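Second-quarter report to the Galier fund, for the Bretmont community language program

We said we would have 12 evening classes running by June, and we do, if you count the one that meets in the hallway. It has better attendance than the one in the library, which has heating and chairs.

**Enrollment.** There are 315 adults on the books, against a target of 548. The target was set by me, in a good mood, and I would like to lower it next year. Beginners' English fills itself. Conversation practice on Thursday has shrunk to a loyal group who mostly agree with one another, in fairly good past tense.
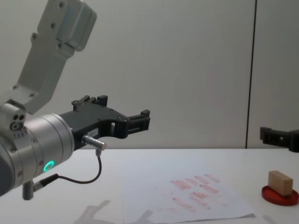 *Bretmont site, second quarter.*

**Materials.** The Kudumeck workbooks arrived with the answer key bound into the front. We cut the pages out by hand, and 42 learners had the answers to unit one before we got to them. Their scores were excellent. Từ, our word-of-the-week sheet, is now printed in large type, and complaints about it have moved on to the choice of words.

**Money.** Spending is on plan except for photocopying, which has never been on plan. We would like to move part of the unspent travel line to cover it – the tutors all live within walking distance, so the travel line was always a little hopeful.
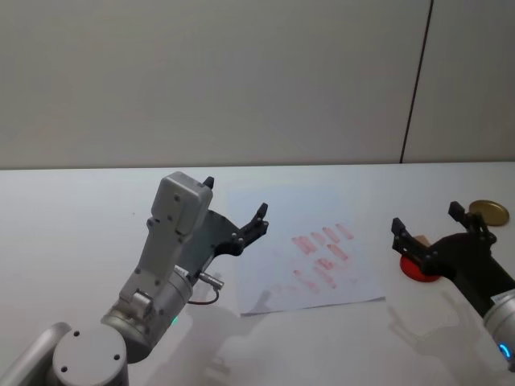 **Verena Widmer**
Program Coordinator

**Next quarter.** Fergal Mac Suibhne takes over tutor training and has already rewritten my handbook at half the length. We will open a second beginners' group, move the hallway class into a room with a door, and send you the revised budget with the photocopying line filled in truthfully.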